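Bin cell, July, started 9.20

Me on the arm, Nusrat on the logs. Witold in and out. Olga back after lunch.

Carrying on from the protective stop last night. Short version for anyone who wasn't here: arm went down for a pick near the side wall, hose loop caught the rim on the way back up, controller tripped, arm parked itself halfway out with the hose pulled tight. No one near it. Vacuum line had come off its fitting and was hissing away. Blair hit the e-stop on the pendant, should have been me as I was nearer, I was looking at the screen.

9.35 jogged out in T1 at 3%. Slow but the loop let go without a fuss. Hose has a flat spot where it was pinched, kept the piece, it's in the drawer with the old cups. New length cut, a bit longer than before. Probably too long now, see below.

9.50 Nusrat has the log up. Planner thought the path was clear. It was clear for the arm. The hoses aren't in the collision model at all, only the wrist and the tool, and the tool is a plain cylinder somebody drew for the Bovgate demo and left in. So nothing was ever checking the loop. Have asked Osamu if he knows who drew it, he says him, sorry.

10.15 repeat test. Same pick pose, same approach, no vacuum. 20 goes at low speed with me on the enabling switch. Caught the rim on 2 of them, both times coming out with the wrist turned past where it needs to be. Wrist turn is chosen by the planner as whatever is nearest in joint angles, so it depends on what the last pick was. Explains why we couldn't get it to happen for Witold when he wanted to see it!

10.50 Witold wants to know why the stop took so long to come. Fair question. Torque threshold had been put up for the heavy Salazar parts and never put back. Nusrat found the change in the settings file, no comment on it, no initials. Back to the old value now. PLEASE write it down if you touch that number. Anyone. Me included.

11.10 second thing, nothing to do with the first. After the restart the bin position was out along the short side. Not by much but enough for the picks near the wall to come out wrong. The pull must have shifted the bins. Squared up again by eye, then touched off the corners with the pointer. Clamps back on, tight. They stop the two bins parting from each other but do nothing to stop both going together. Want a proper stop bolted to the table. Olga has some angle left from the Virau job, will ask.

11.40 cable ties. Re-tied the loop so it comes off the wrist higher up. First try too tight, pulled on the fitting when the last axis went round. Second try better. Still don't love it, the whole bundle sits out further than the tool does on one side. Flurberg do a swivel that would get rid of most of it, price pending, dont hold your breath.

12.30 lunch

13.20 Olga's view: stop patching ties, limit the last axis in software and put a fat capsule round the hose in the model. We lose some picks in the corners. She's right. Nusrat doing the capsule, I'm doing the axis limit.

14.05 limit in. Capsule in, first version so fat it wouldn't enter the bin at all. Every pick refused. Shrunk it.

14.30 100 dry cycles, mixed items, reduced speed, planner picking its own poses. No catches. Refused picks went up like we expected, mostly things lying against the walls. Shiny wrapped stuff still gives rubbish depth so it goes for odd angles on those, old problem, leave it.

15.10 Witold signed off running at reduced speed only, gate shut, someone at the pendant. Not unattended and not overnight until the table stop is on and the hose has had a week. I'd have liked overnight but ok.

Left to do
- table stop (Olga, angle iron)
- proper tool model from the real CAD, not the cylinder (Osamu)
- comment in the settings file, with initals (Nusrat, done while I was typing this)
- check the other cell for the same threshold, nobody has looked yet
- spare fittings, we are down to the last one

15.40 leaving the arm powered down with the brakes on, key is in the office. Blair, if you're in first, check the hose fitting by hand before you release anything.
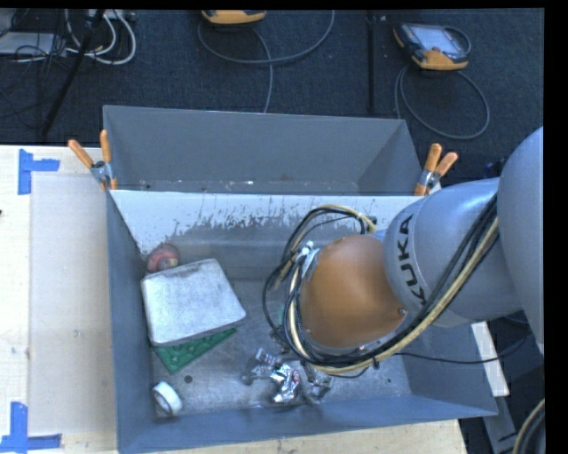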